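Projects > Mirkular > Progress reports

Progress report, item sorting and storage, April 6, 2023

Sorting of mixed small household items continued under task 4. The log now holds 2252 entries, 230 of them added in this period.

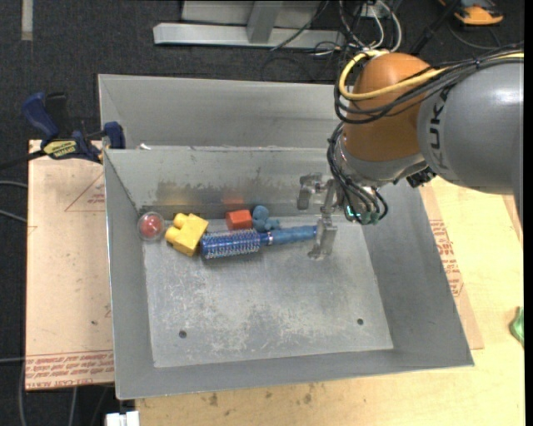

Figure 1. Metal bin with mixed items, including a blue round hairbrush and a yellow toy block.

Floor wear in the bin shows scratches and worn patches. Kęstutis Pärn will check 50 further entries in April.

Filed under: Reports, Storage

We use cookies to improve this site. Accept | Settings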